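27.3.20

Fugenmörtel Reihe C, Fortsetzung. Clemix wieder angesetzt, diesmal mit weniger Wasser als im Dezember. Erste Mischung zu steif, bröselt vom Spachtel, weggeworfen. Zweite mit einem Schluck mehr, lässt sich ziehen, aber am Rand reißt sie sofort ein, wenn man zu lange nacharbeitet. Also: einmal abziehen, Finger weg.

Sandproben aus Mendberg endlich durchgesiebt. Deutlich mehr Feinanteil als auf dem Lieferschein. Erklärt vermutlich den Wasserdurst. Sieb mit der kleinsten Maschenweite ist am Rahmen eingerissen, bitte nicht mehr benutzen, liegt auf dem Schrank. Neues bestellen - wer hat die Bestellnummer?

Prismen C1 bis C7 ausgeschalt. C3 hat eine Ecke verloren, war mein Fehler, Schalung schlecht geölt. Masse von C5: 2.049 g, die anderen stehen auf dem Zettel an der Waage. Bitte den Zettel nicht wieder wegräumen!! Letztes Mal musste ich alles nochmal wiegen.

Klimaschrank stand heute früh auf 93 % Feuchte, Soll ist höher. Türdichtung unten klemmt. Mit Klebeband provisorisch zu, hält erstmal. Temperatur ok, 20 Grad. Falls der Alarm piept: Wassertank nachfüllen, nicht einfach quittieren. 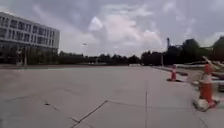
Arbeitsgruppe Mörtel und Fugen - Baustofflabor Fakholm

Zu den Plattenfugen draußen: große Betonplatten, dünne dunkle Fugen dazwischen, im Prinzip das, wofür Reihe C mal gedacht ist. Bei so schmalen Fugen kommen wir mit dem Grobanteil in der jetzigen Rezeptur nicht rein. Entweder feiner sieben oder gleich die andere Sieblinie nehmen. Mir wäre die andere lieber, weniger Arbeit. Außerdem ist starrer Mörtel in einer Bewegungsfuge sowieso Unsinn, das muss in den Bericht, und zwar vorne und nicht wieder im Anhang.

Haftzug auf alter Betonplatte (die aus dem Lager, Oberfläche nur gebürstet): zwei Stempel sauber im Mörtel gerissen, einer ist direkt am Kleber abgegangen, zählt nicht. Kleber war angemischt und stand dann zu lange, weil das Telefon ging. Wiederholen. Vorher Fläche absaugen, der Pinsel verteilt den Staub nur.

Schwindrinne: Messuhr driftet. Hab sie getauscht gegen die aus dem Schubfach links, die läuft, aber der Taster ist kürzer, Nullpunkt also neu gesetzt. Werte vor und nach dem Tausch nicht in eine Kurve werfen. In der Tabelle ist die Stelle gelb.

Han hat wegen dem Fließmittel geantwortet: Gebinde kleiner als der Kanister gibts nicht. Rest vom alten ist noch da, riecht aber komisch und setzt ab. Kräftig aufschütteln, für Vorversuche gehts. Für die richtige Reihe nicht.

Offen:
- Haftzug wiederholen, frischer Kleber
- Sieb bestellen
- Dichtung Klimaschrank ausmessen
- Mendberg anschreiben wegen Feinanteil, Siebkurve mitschicken
- C4 und C6 nach 7 Tagen brechen, Rest bleibt liegen
- Mischer: Rührer ist immer noch verkrustet, wer zuletzt dran war bitte abklofpen

Nachtrag: C8 doch noch angesetzt, gleiche Rezeptur wie C7, nur der Sand vorher getrocknet. Steht im Schrank hinten rechts, Beschriftung ist auf dem Deckel und nich auf der Form.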